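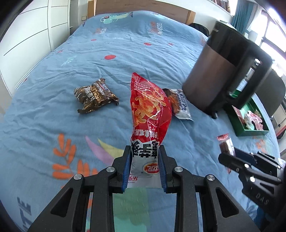
Samira Srour wrote in the margin of last term's handout that a hand-held gripper has no motors to burn out in the arm, no base to bolt down and no cell fence, so what exactly is there to maintain? I kept the note. Half of each new group thinks the same and is too polite to write it down.

Masri Workshop Courses > Small Automation > Unit 3 > Care of hand-held grippers

The answer is pads, pivots and zero. The arm is your own arm, and it will quietly make up for a bad tool until the recordings are useless. A fixed robot with a sloppy finger misses the part and somebody notices. A person with a sloppy finger leans over a little and gets the part anyway. Keep that in mind when an operator tells you the unit "feels fine."

What the supplier sheet says, and what I think of it

The Zusten sheet asks for a wipe-down, a visual check and a software calibration. It promises that calibration "restores accuracy." I have yet to see software tighten a screw. If a finger rocks on its pivot, calibration records the rocking as normal and you carry on with a number that looks good. Do the mechanical work first.

Pads

Our pads are blue, ridged and mounted on the inner face of each finger. Snack packets are hard on them in a way that wooden test blocks are not. Crumbs and sugar pack down between the ridges, and crimped seals have sharp little teeth. Brush along the ridges, then wipe with a barely damp cloth. No solvent, whatever the forum says. I've heard three different solvents recommended with total confidence, and none of the people recommending them had written down what their pads looked like a month later.

Press each pad at its corners. If one lifts, take the unit out of use. A dab of glue on a lifted corner makes a high spot, and the packet will twist toward the other side every time you close.

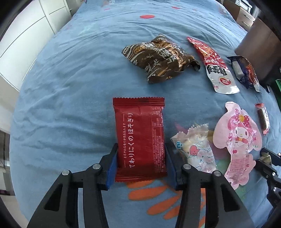
But a soft packet twists whatever you do, Aivar Venckus objected when we went over this part in December, so how would anyone tell a bad pad from a bad packet? Fair. You can't, from one grasp. Use the same packet, held upright by both pads, close and release it several times, then turn it back to front and repeat. A lean that follows the packet belongs to the packet. A lean that stays on the same side of the tool belongs to the tool.

He wasn't fully persuaded, and for very light foil I'm not either. The foil remembers its creases. Go over to a stiff card if the result is muddy.

Pivots and screws

Look at the round silver caps on the finger linkages before you touch anything. Put a paint-pen line across each cap onto the black body when the unit is known to be good. Later on, a broken line means the cap has moved. An unbroken line means only that the cap hasn't moved; the joint underneath can still be worn.

Test for play with the jaws half closed. Hold one finger still and push the other toward you and away from you. Side play matters more than play in the closing direction, where the spring load hides it. Snug the screws a little at a time, left and right in turn, and work the jaws between turns. Overtightening gives you a finger that lags its partner. People then turn up the grip, and the crisps pay for it.
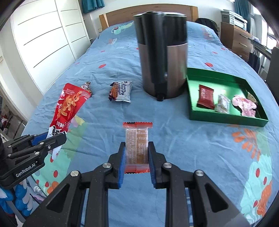 With a two-gripper set, check the pair as a pair. Most faults I'm handed are described as "the left one is stiff," and often enough the left one is right and the other has gone slack. Swap hands before you pick up a screwdriver. If the complaint stays with the hand, put the tools down and have a word with the operator.

Label them, too. Tape is fine. Spare parts taken from one unit go back in that same unit, even when the drawing swears they are identical.

Setting zero

1. Clean pads, screws checked, nothing between the fingers.
2. Close fully, by hand, without squeezing past the stop.
3. Record closed position in Vultus.
4. Open fully and record again.
5. Repeat both readings. If they disagree, go back to the pivots.

Don't average the disagreement away. The program will offer to do it for you.

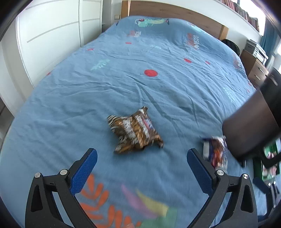
The open reading gets skipped more than any other, on the grounds that data is only interesting when something is being held. I don't buy it. An approach with the fingers apart is part of the grasp, and if "open" drifts through a session, the width at the moment of contact drifts along with it. In the Flodley log we went through in class, 71 grasps had been passed as good and the open position had been read once, at the start.

For next time: bring your own screw log, with the play test written up for both tools, and leave the word "fine" out of it.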